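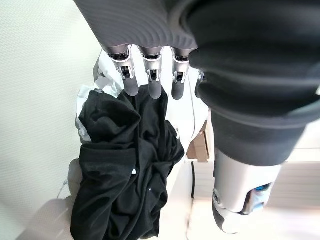
Peça preta nos dedos do robô da Cuker, com tecido branco logo atrás.

Passei o domingo a ver um robô mexer em roupa e, confesso, gostei mais do que esperava! A Cuker, que tem o escritório por cima da padaria na Rua Guerra, anda a juntar exemplos para ensinar o seu sistema a arrumar um quarto, e a Rosalba Donati deixou-me ficar num canto com o caderno, desde que eu não pisasse o tapete.

O projeto chama-se Drultier e a ideia explica-se depressa. Uma pessoa comanda os braços à distância, pega na peça, estica, larga, pega outra vez, e tudo fica gravado – as imagens e os movimentos das articulações, ao mesmo tempo. Cada tentativa é um episódio. Até à hora do almoço tinham 61, e a meta do mês é chegar aos 253 só com roupa (os lençóis ficam para outubro, disse-me a Rosalba com cara de quem já está cansada dos lençóis).

O que mais me surpreendeu foi o trabalho que dá o tecido branco. Preto sobre branco, tudo bem, o contorno vê-se. Branco sobre branco é outra conversa, e o Cosimo Testa, que passa os dias a rever gravações, mostrou-me no ecrã como as dobras se confundem umas com as outras.
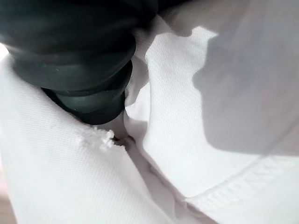

A ponta de um dedo junto a um rebordo desfiado do pano.

Ele gosta destes planos apertados. Diz que a trama, a costura e até os fios soltos ajudam o modelo a perceber onde acaba uma camada e começa a outra, e por isso pediu que não se deitassem fora as peças gastas. Eu, que tenho uma gaveta cheia delas, ofereci-me logo para doar!

As etiquetas são feitas à mão. Duas pessoas veem o mesmo episódio em separado e marcam o instante em que a garra pega e o instante em que larga; quando não concordam, vai para o Evaristo Martinelli, que decide e não aceita recurso.

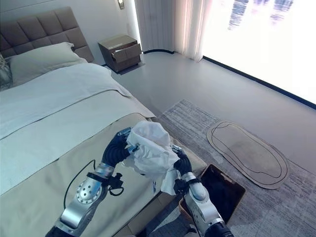

Texto de Natalina Caruso | Tecnologia

Também se gravam os erros, e aqui houve discussão à mesa do almoço. O Evaristo quer guardar tudo, incluindo a peça que escorrega e a pega que sai torta. O Cosimo prefere 100 episódios limpos a um monte de tentativas falhadas, porque é ele quem depois tem de as ver. Ficou combinado guardar os falhanços numa pasta à parte, com uma nota a dizer em que ponto a coisa correu mal.

Este site usa cookies para melhorar a sua navegação. Ao continuar, aceita a nossa política de cookies. Aceitar | Gerir preferências

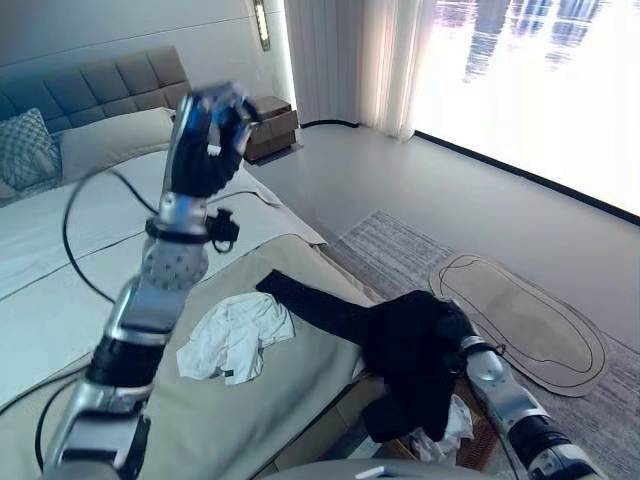 Perguntei à Rosalba o que torna um episódio bom, e ela respondeu que é a variedade, mesmo quando complica a vida a quem comanda. Uma manga comprida estendida em cima da faixa bege da cama, com o resto da peça preta a cair para o chão, obriga a escolher por onde pegar, e é essa escolha que o sistema tem de aprender. Com a roupa já dobradinha não se aprende grande coisa (a minha mãe discordaria). Por isso mudam a posição das peças entre gravações, e quem muda não é quem comanda, para não haver batota.

Os dados vão depois para a Gerngate, parceira do projeto, que treina o modelo e devolve uma lista do que falta. A última pedia mais mangas e mais branco. O Dario Gentile, que faz a ponte entre as duas equipas, conta ter a primeira versão treinada antes do inverno. Eu pedi para voltar nesse dia, e ele disse que sim, mas que levasse a tal gaveta.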